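Sartén de hierro: ¿jabón sí o no?

kenji_e
Compré una sartén de hierro de segunda mano por 40 euros y venía con óxido en el fondo. Le pasé estropajo metálico y la curé tres veces en el horno con aceite de girasol. Los huevos se siguen pegando.

Marisol_V
Demasiado aceite, seguro. Hay que untarla y luego secarla con papel como si te hubieras equivocado. Y nada de jabón. 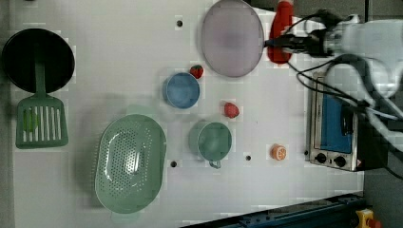
tornero13
Lo del jabón es de cuando llevaba sosa. Yo friego la mía con lavavajillas normal desde septiembre y sigue igual de negra. Lo que la estropea es dejarla en remojo.

Marisol_V
Cada uno con lo suyo. La mía tiene 13 años y no ha visto el jabón – solo agua caliente y sal gorda.

kenji_e
¿Y con el tomate qué hacéis? Ayer hice un sofrito y se quedó una zona gris.

tornero13
Eso es el ácido, te ha comido el curado. Dale otra capa fina y espera unas semanas antes de volver a hacer tomate. Para los huevos, fuego medio y precalentar bien.

kenji_e
Vale, el domingo la meto otra vez al horno y os cuento.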